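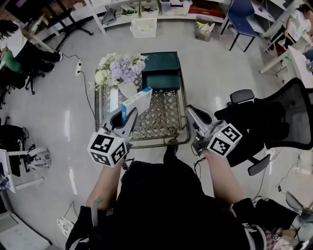 Vase, boxes and the metal tray table.

Subscriptions for flowers, and why I'd wait

A reader wrote in May to ask what I thought of flower subscriptions, and I put her off because I had never paid for one. Since then I have paid for two, and I've read more terms and conditions than I care to admit. I went in doubtful and I've come out a little more so.

The pitch is always the same. You give a company your card number, a box turns up every couple of weeks, and your home is supposed to feel looked after. Cheon, the bigger of the two I tried, calls this "a standing appointment with beauty." It is a standing appointment with your bank, at any rate. The plan I picked was $69 a month for two deliveries. Nimonano's was cheaper on the page and dearer by the time I'd reached the end of checkout, where a delivery charge of $9 a box appeared beside a line of small gray text.

I don't mind paying for flowers. I mind paying for flowers I haven't seen. At the grocery store I can pick up a bunch, look at the cut ends, and put it back if the leaves have gone slimy. With a box you get whatever was in the cooler. The first Cheon delivery was lovely, I'll give them that - ranunculus, stock, something lacy and green I never did identify. The second was carnations and a lot of filler. The third was also carnations. When I asked about it I was told that the designers "follow the season," and I would like to know which season it is that grows only carnations.

Then there is the claim about freshness. Both companies say their flowers last longer than shop flowers because they skip the warehouse. Maybe they do skip one. The boxes I got had still spent a night or more in the back of somebody's truck, and the tulips arrived bent like coat hooks. They straightened out in deep water after a few hours, as tulips do. Nimonano's tulips lasted six days in my kitchen, the supermarket's lasted six days in my kitchen, and the supermarket's cost less than half as much. I know one kitchen isn't a study. Neither company would tell me how they had tested theirs, though, so for now mine is the only test I've got.

Bit-na Song ran a flower stall for years and now teaches evening classes in arranging, and I asked her whether I was being unfair. "You're being a bit unfair," she said. Her point was that most people who sign up don't have a good flower counter near them, and for them a so-so box beats a long drive. She also said people get more out of flowers when they don't have to decide to buy them. I can see that. I'd only add that the same is true of milk, and I wouldn't pay a monthly fee for mystery milk. 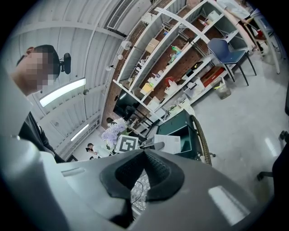 She was less forgiving about the extras. Every box I opened had a packet of flower food in it, which is fine and which you should use. Cheon also sells a "vitality tonic" on the side, and Bit-na's view is that clean water and a clean vase will do more than anything in a bottle. Wash the vase with dish soap between bunches. Take off any leaves that would sit below the waterline. Cut the stems again every second day, and keep the whole thing away from the fruit bowl. She has been telling people this for years and they go on buying the tonic.

What about fake ones? Several of you asked, some of you a little shyly. I used to be a snob about artificial flowers and I'm trying to get over it. The good ones have improved a great deal. The bad ones are as bad as ever, with shiny leaves and a plastic seam running up the stem, and the trouble with buying online is that they all photograph well. I ordered a spray of hydrangea from a shop trading as Drullisdale that looked soft and dusty on the screen and arrived the blue of toilet cleaner. It went back. The refund took three weeks and two phone calls.

If you do want artificial, buy in person and buy pale. Whites and creams get away with a lot that reds and yellows don't. Mix in a few different kinds so the eye doesn't land on a dozen identical heads. Bend the stems, too - they come out of the packet standing to attention, and real flowers never do. And dust them. A gray rose fools no one. I've seen sellers claim their silk flowers "never need care," and I would like to be shown a shelf in any house where that holds up past the first month.

I'm also not convinced by the green talk on either side. The subscription people say that fake flowers are plastic and sit in landfill forever. The fake flower people say that fresh ones get flown in and thrown out within the week. Both are probably right about each other. Skarnness, which sells both kinds, manages to make both arguments on two pages of the same website, and I had to read it twice to be sure. If this matters to you, and it does to me, a pot of something from a local grower is hard to beat for most of the year, and it doesn't come wrapped in three layers of tissue with a card telling you to breathe.

Canceling deserves a paragraph of its own. Nimonano let me go with one click and I was almost sorry to leave. Cheon wanted 96 hours' notice before the next packing day, didn't tell me when packing day was, and offered me a discount at four separate screens on the way out. I missed the cutoff and got one more box. Carnations again. I gave them to the woman downstairs, who was delighted, so somebody has come out of this happy.

Before you sign up for either, or give one as a present, look for three things on the site: the total price with delivery, the cancellation deadline, and whether you can skip a box without calling anyone. If any of those takes more than a few minutes to find, I'd take it as a sign of how the rest will go. Gift plans are a little safer, as they usually end by themselves, but check that the box saying "renew" isn't already ticked. It was on one of mine.

If you've had a subscription that stayed good past the third delivery, write and tell me which one and what you paid. I'll print the replies in the next issue, including any from people who think I've been unlucky.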